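Travel Planning Board > Working With an Agent > Agent fees and a family trip, are we being unreasonable?

mapleandmoss
Posted 7:42 pm

Hello everyone. I am reading this board since a long time but it is my first topic, so please be patient with my English, it is my third language.

We are a family of five: my husband, me, two children and my mother, who is 75. We want to go to Ikstead in February, to the lake resort side and not the old town. I found a travel agent by recommendation of a colleague. The agency is called Kauppinen and it is a very small one. The agent is Kristof Van Wijk and in the first phone call he was kind and he knew the area very well. He told me which buildings have a lift and which have only stairs, and this is important for my mother.

After the call he sent me an email with a planning fee of $75. The fee is not refundable, and it is not taken off the price when we book. My colleague never paid a fee. She says the agent gets commission from the hotel, so why should we pay also. I wrote back to ask about it, politely I hope, and he answered that the fee is for trips with more than one room, and that it covers the changes we will ask for later.

I have made a list of what I want from an agent, so you can tell me if it is too much:

Two rooms which are beside each other, or with a door between
Dinner bookings for the first and last evening
Transfer from the airport with a proper seat for the smaller child
Someone to telephone if something goes wrong
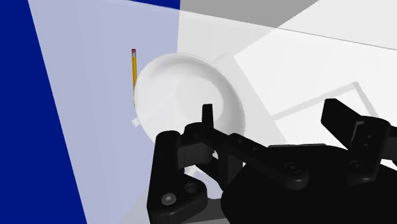
My husband says we can do all of this ourselves in one evening. I think he is right for the rooms and wrong for the rest. The last time we organized a holiday ourselves, the hotel put my mother on a different floor and I spent the whole first afternoon at the reception desk while the others were swimming. I would have paid a good amount of money on that day to have somebody else doing the talking.

So my questions. Is a fee like this normal now? Is it rude to ask for it to be taken off the final price? And should I ask a second agent at the same time, or is this not done?

Thank you for reading such a long message.

tidewrack
Posted 7:58 pm

Normal, yes. I've paid more and got less. The commission on a February stay for five is not huge once the host agency takes its share, and he'll do hours of work before he sees any of it.

GrumpyInGumboots
Posted 8:11 pm

I'll disagree with tidewrack. A fee is fine if it comes off the booking. If it doesn't, you're paying him twice. Plenty of agents still charge nothing at all, and I've used the same one for years without a cent changing hands.

Ask him to credit it. If he says no, thank him and move on.

tidewrack
Posted 8:15 pm

And what happens to the agent who does your whole itinerary and then you book it yourself online? Because people do that all the time. That's what the fee is for.

GrumpyInGumboots
Posted 8:19 pm

Then credit it to the people who do book. That's my whole point. It sorts out the time wasters and it costs the honest customer nothing.

lakeside_ilse
Posted 8:34 pm

Hello mapleandmoss. I work as an agent myself (Ilse Mulder, I don't hide it here, the moderators know me) but not for Kauppinen and I have never met your Mr. Van Wijk, so I have nothing to win in this.

I charge a fee too. Mine is credited for simple trips and it is not credited for trips with several rooms. The reason is the changes. For one family last year I changed the dates 4 times, and each time I had to cancel the dinners, the transfer and the second room and then book them all again. The commission stayed the same.

What I would ask him, in your place, is to write down what the fee includes. How many changes? Does he answer the phone in the evening and on weekends, or only in office hours? If the rooms are not beside each other on arrival, does he call the hotel or do you? An agent who does good work will be happy to put this in an email.

About the second agent: please don't ask two of us for the same dates without saying it. Sometimes both put a hold on the same rooms, and then the hotel gets annoyed with everybody. If you want to compare, tell both of them. I am never offended when a client says it openly.

mapleandmoss
Posted 8:52 pm

Thank you Ilse, this is very helpful, and also thank you to the two others even if you don't agree with each other.

I did not know about the holds. I would have done exactly this mistake, because I already had a form half filled on the website of another agency. I have closed it.

I will ask him about the phone in the evening. Our flight lands at a late hour and my mother gets confused when she is tired, so the arrival is the part that worries me the most. For the fee itself I am now more calm. If I divide it between five persons it is the price of a lunch.
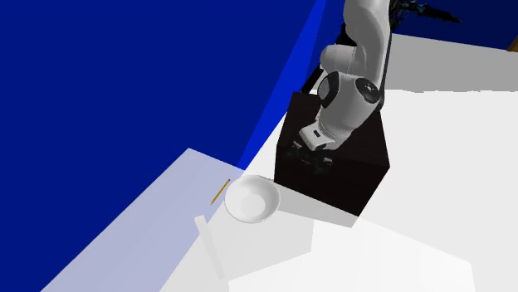
GrumpyInGumboots thinks that is exactly how they get you, dividing everything by five. Do the same sum with the transfer, the resort charge and the parking, he says, and see how many lunches you're up to.

prairie_postcard
Posted 9:06 pm

Can I ask something different? Why the lake side? We stayed at Ikstead with my dad, who uses a walker, and the path from the lake buildings to the dining hall is long and partly gravel. We ended up wishing we'd stayed in Fuvthorpe, which is a short shuttle ride away and completely flat. Cheaper too, and the pool is heated properly.

Not trying to change your plans, but with a grandmother along I'd at least look at it.

tidewrack
Posted 9:13 pm

Fuvthorpe is nice but it's dead in February. Half the restaurants close. With kids I'd stay at the lake.

prairie_postcard
Posted 9:17 pm

We had kids with us and they were in the pool from breakfast to dinner, they didn't know there was a restaurant in town. It depends on the kids, I suppose.

mapleandmoss
Posted 9:31 pm

My mother walks without help but she is slow, and she does not like gravel at all because she fell once in her own driveway. So this is good to know and I am a little bit surprised that Mr. Van Wijk did not mention the path. Maybe it was because I asked only about lifts. I will put it on my list of questions.

The lake side was the wish of the children. The older one saw a video of the boats and since then we hear about nothing else. I don't know if the boats are even in the water in February!

lakeside_ilse
Posted 9:40 pm

The boats depend on the ice. Some years they go and some years they don't, and nobody will promise it to you. Please tell the children before you leave and not at the dock.

The gravel is true for the two buildings at the far end. From the middle building it is paved the whole way. Ask for the middle building in writing. I had clients there in room 19 on the ground floor and the grandfather went to breakfast alone every morning with his newspaper.

GrumpyInGumboots
Posted 9:44 pm

See, now you've had an agent's advice for free. Favour returned, I'll admit that's a good answer.

lakeside_ilse
Posted 9:46 pm

You are welcome, Grumpy. I send you the invoice.

northshore_dad
Posted 10:02 pm

Something to check on insurance. If you book through an agency, see whose name is on the cancellation cover. We used Urnon for ours, bought separately, and it was easy because everything was in my name. My brother went with the package cover from his agency and had to send every paper through them, and it dragged on for months. The fee also wasn't covered when he cancelled, only the hotel and flights.

With someone of 75 in the group, read the part about existing medical conditions twice before you pay.

mapleandmoss
Posted 10:20 pm

Thank you, I will do this tomorrow with my husband, he has more patience for small letters than I have. My mother takes tablets for her blood pressure, so I think we must declare it even if it is nothing serious.

I have now written to Mr. Van Wijk with these questions: what is included in the fee, how many changes, the evening telephone, the middle building, and whose name is on the insurance. I read it three times to be sure that it does not sound angry. In my language such a list would be normal but in English I am never certain. 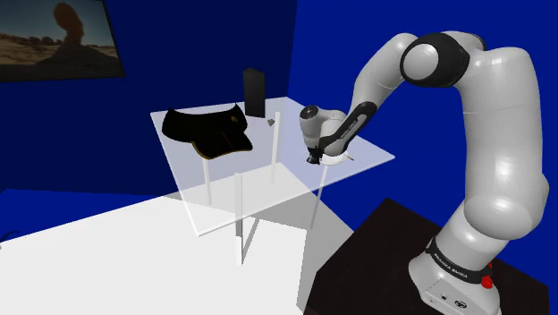
Robot arm over a glass table

I will write here when he answers.

tidewrack
Posted 10:24 pm

It won't sound angry. Agents get much worse before breakfast.

mapleandmoss
Posted 8:05 am

He has answered already, at seven in the morning! The fee includes 2 changes, after this he charges for each one. He answers the phone until ten in the evening on the arrival day and in office hours on the other days. He apologized about the gravel path and he has asked the hotel for the middle building, with two rooms beside each other. The insurance can be in my name if I buy it myself, and he has no problem with that.

He will not take the fee off the price. I have decided that I can live with it. My husband can't completely, but he agreed to pay if I am the one who explains to the children about the boats.

GrumpyInGumboots
Posted 8:31 am

I still say he should credit it. But that's a clear answer and he was quick, so fair enough. Get the building confirmed by the hotel before the money goes across.

prairie_postcard
Posted 8:47 am

Glad it's coming together. Pack proper boots for your mum even with the paved path, they don't salt it until after breakfast.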